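Leave the Rings on the Table
by Tuva Sæther

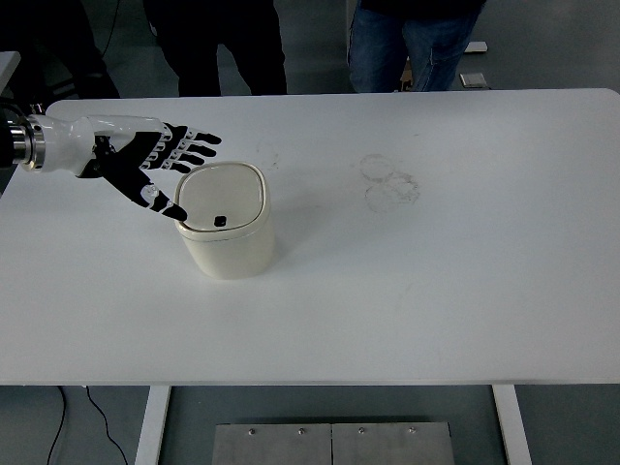
A white table, a cream box with its lid on, and two faint rings.

I have read many articles about how to remove cup rings from a white table. They recommend baking soda, toothpaste, even a hair dryer. I have tried most of these. My opinion now is that we should stop, and I want to explain why.

When I moved to Prumton from Grønli, I bought a white table for 275 dollars. It was the most expensive thing I had ever put in a kitchen. For the first months I was like a guard. Guests received a coaster before they received coffee. My neighbor Emmett Ambrose once held his cup in his hand for a whole evening, and I am still a little ashamed of it.

My grandmother had a pine table which she scrubbed with sand soap until she was 87. It was full of marks anyway. As children we knew which dark circle came from the jam pot, and we put our fingers on it while we waited for dinner. I do not remember that anyone called the table dirty.

With white furniture we have learned to think differently. The shop shows it with nothing on top, or maybe one bowl, and we take this home as a rule. A faint gray circle then feels like a mistake somebody made. But a ring only says that a cup stood there, and usually a person sat behind it.

Of course I wipe the table. Crumbs and sticky spots must go, and a box with a lid is a good help for the small things which otherwise wander over the surface. I am not against order. I am against spending 10 minutes every evening with a special sponge, for a stain that you can see only when the light comes from the side.

Emmett disagrees with me. He says that if you let one ring stay, soon you have a whole chain of them, like the Olympic flag. Maybe he is right. He still comes for coffee in the afternoon, and he puts his cup where he wants.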